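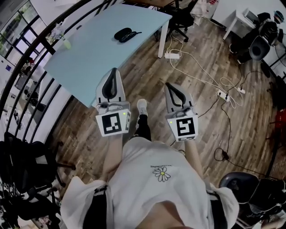 **Figure 4.** Work area with glasses and case on the tabletop.

### 3.2 Small items on shared tables

Personal items left on shared tables were logged at two sites, Grarell and Tenuron. Both have large tables with clear tops and no drawers, so anything a person takes off or puts down stays in view. The log holds 301 entries. Glasses and their cases account for 87 of them, more than keys or phones.

We coded each pair of glasses as cased, beside the case, or apart from it. "Beside" means the two items touch or lie within a hand's width. The table in Figure 4 has a pair coded this way — folded, resting against the lower right side of a black oval case. Folded and open glasses were coded separately, as open pairs take up more of the tabletop and are easier to knock off.

Position was harder to code. At Mansour, where we ran the pilot, tables were small and nearly every item lay close to an edge. We dropped the edge category for that site and kept it for the larger tables. The 200 pilot entries are not included in the totals given here.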